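Refinishing a Scuffed Plastic Storage Tub

Applies to rigid polypropylene and polyethylene tubs used in sheds, workshops and laundries.

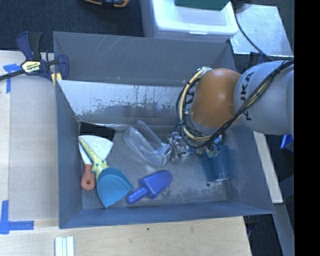 1. Identify the plastic

Turn the tub over and find the recycling mark moulded into the base. A 5 is polypropylene (PP). A 2 is high-density polyethylene (HDPE). Both are low-energy plastics, and ordinary paint will not bond to either without an adhesion promoter. If the mark is a 3 or a 6, stop and look up a procedure for that plastic. The heat step below will distort polystyrene and may release fumes from PVC.

If there is no mark, shave a sliver from under the rim and drop it in a glass of water with a little dish soap. PP and HDPE both float. PVC and solid polystyrene sink. The test does not distinguish PP from HDPE, but the method is the same for both apart from the heat setting, so use the lower one.

2. Tools and materials

Dish detergent and a nylon brush
Bicarbonate of soda
Isopropyl alcohol, 70 per cent or stronger
Plastic razor blades
Wet-and-dry paper in 240, 400 and 800 grit
Rubber sanding block
Variable-temperature heat gun
Clear polyolefin adhesion promoter (step 7 only)
Flexible acrylic enamel in an aerosol can (step 7 only)
Nitrile gloves, safety glasses, and an organic vapour respirator if spraying

Do not use acetone or lacquer thinner to speed things up. Neither does much damage to PP at room temperature, but both will lift printed labels and smear old paint into the scratches, where it is harder to remove than it was before.

3. Wash

Fill the tub to a depth of 2 cm with warm water and detergent. Scrub the floor first, then the walls, working into the corners with the brush held upright. Empty, rinse and repeat until the rinse water runs clear. Dry with a lint-free cloth and leave the tub upside down on battens for an hour so the rim drains.

Dust left in the texture will load the sandpaper and cut new scratches.

4. Remove stains and transferred paint

Mix bicarbonate of soda with enough water to form a stiff paste. Rub it over stained areas with a damp cloth, using light pressure and a circular motion. Leave for 10 minutes and rinse. Oil stains that have migrated into the plastic will lighten but will not come out fully.

Paint marks generally sit on the surface. Hold a plastic razor blade at a low angle and push it along the mark. Wipe what remains with isopropyl alcohol. Metal blades are faster and will gouge the wall the first time they catch.

5. Sand

Assess each scratch with a fingernail. If the nail does not catch, go straight to 800 grit. If it catches lightly, start at 400. Use 240 only on raised burrs and on deep scores.

Sand wet, with the paper wrapped around the block, in one direction per grit. Change direction by 90 degrees at each new grit so that leftover marks from the previous one show up. Rinse the paper often. Polypropylene does not sand to a powder like timber does; it tends to form small hairs, particularly if the paper is dull. The hairs are dealt with in the next step and are not a reason to keep sanding.

Stop before the wall becomes noticeably thin. Scores deeper than a third of the wall thickness should be left alone.

6. Heat

Set the heat gun to 300 degrees C for PP or 250 degrees C for HDPE. Work outdoors or under extraction. Hold the nozzle 10 cm from the surface and keep it moving at a steady rate, overlapping each pass by half its width. The sanding hairs will shrink back and the whitened areas will darken toward the original colour. Move on as soon as the sheen changes.

Do not heat the same area for more than three passes without letting it cool. Large flat walls will bow inward if overheated. If a wall begins to move, take the heat away, lay a flat board against the inside face and weight it until the plastic is cold to the touch.

Practise on the underside of the base first.

7. Paint (optional)

Paint is worth applying only to outside walls. Anything put on the floor or inside walls will chip under normal use.

Wipe down with isopropyl alcohol and allow to dry. Spray one light, even coat of adhesion promoter and observe the recoat window printed on the can. Follow with three thin coats of enamel. Leave the tub for seven days before stacking it or putting weight in it.

8. Care afterwards

Line the floor with a sheet of 3 mm rubber matting if the tub is used for metal parts. Store it out of direct sun. Tubs without a UV stabiliser go chalky and brittle, and no surface treatment reverses that. Flex the rim gently once a year; if fine cracks appear at the bend, recycle it.

Procedure by Hauke Harms. Heat settings checked by Mareike Eichhorn. Last revised in November.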